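Linamdale Wash & Fold – Questions We Get Asked

Updated April. If your question isn't on here ring the shop or put a note in the bag, we do read them.

What counts as a bag?

One of our blue bags, filled so the cord still pulls shut. If the cord won't shut it's two bags. Own bags fine but we go by weight then, and you get the bag back folded on top.

Do I need to sort it first?

No. Tip it in. We sort on the table into darks, lights, bedding and towels, and anything odd goes to one side for a look at the label. What does help – pockets emptied, socks the right way out, and anything you care about in a separate carrier with a note.

Can bedding and clothes go in together?

In the bag, yes. In the machine, no. A quilt cover will swallow anything smaller than itself and you end up with a wet knot of trousers in one corner. We pull them apart before washing and check the corners of every cover again after. Please do up the buttons or zip on covers at home if you can, saves us a job.

My quilt is patchwork. Is that a problem?

Depends on the stitching. Shop bought printed or machine sewn ones go on a cool gentle wash, fine. Handmade ones we want to see first. Old patches can run, reds and dark blues specially, and a seam that's already going will go the rest of the way in the drum. If we're not happy we'll say so and you can take it home again, no charge for looking.

How heavy can a quilt be?

The big machine at Linamdale copes with most doubles and kings. Anything over that goes to our other site at Fluseck, add two days.

What about elasticated waists?

Asked a lot, mostly about trousers and shorts people live in. Elastic hates heat. Wash cool, inside out, and we don't tumble them on high what ever the label says. We lay the waistband flat and smooth the gathers with a hand before folding, otherwise it dries in a twist and stays there. 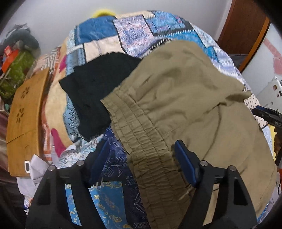 Folding them is the other half of it. Legs together, then up in thirds towards the waist, so the gathered bit ends up on the outside and doesn't get squashed under everything else. Same for khaki, black, whatever. Don't hang them by the elastic on pegs either, it pulls the one spot and you get a bump.

Will my blacks go grey?

Not from one wash. They go grey from hot washes and too much powder. We do blacks on 30 with liquid and keep them out of the bedding load because of fluff. Anything yellow and fuzzy, or any other fuzzy throw or blanket, goes in on its own for the same reason.

Do you mix my stuff with other peoples?

Never. Each bag is its own job start to finish, with a numbered tag. Small bags get a small machine.

How long does it take?

In before 10am, back after 4pm the next day. Bedding a day longer in winter. School holidays are mad, don't count on next day.

What powder do you use?

Kairys unscented liquid for everything unless you ask. You can bring your own, label the bottle please. Softener only on request – and not on towels, even if you ask nicely, they stop drying you.

I've got a big pile at home and don't know where to start. Tips?

Get it all on the bed. Bedding at the bottom, clothes on top, then take the clothes off first. Three piles: wash, put away, not sure. Smalls first as they vanish into a quilt. Fold the trousers while you've got the room, do the quilt last with somebody on the other end of it if there's anyone about. Don't start on the wardrobe the same day.

Best way to store a spare quilt?

Bone dry, folded loose, in cotton. An old pillowcase or sheet does it. Vacuum bags are ok for a month or two but they flatten the filling if you leave it. Refold it now and then along diffrent lines or the creases set.

Do you do repairs?

Waist elastic, hems, buttons, and patches on quilts if it's a straight seam. Zips go out to Lekov up the road and we pass on what they charge. Allow a week.

Something's missing from my bag.

Look inside the quilt cover first. Then the pillowcases. Then ring us with your tag number. We keep odd items on the shelf behind the counter until the end of the following month, then they go to the charity shop.

Can I park?

Loading bay out the front, 20 minutes. Back gate is for the van only, please don't block it.

Do you take cards?

Yes, and cash. No cheques. Pay when you collect.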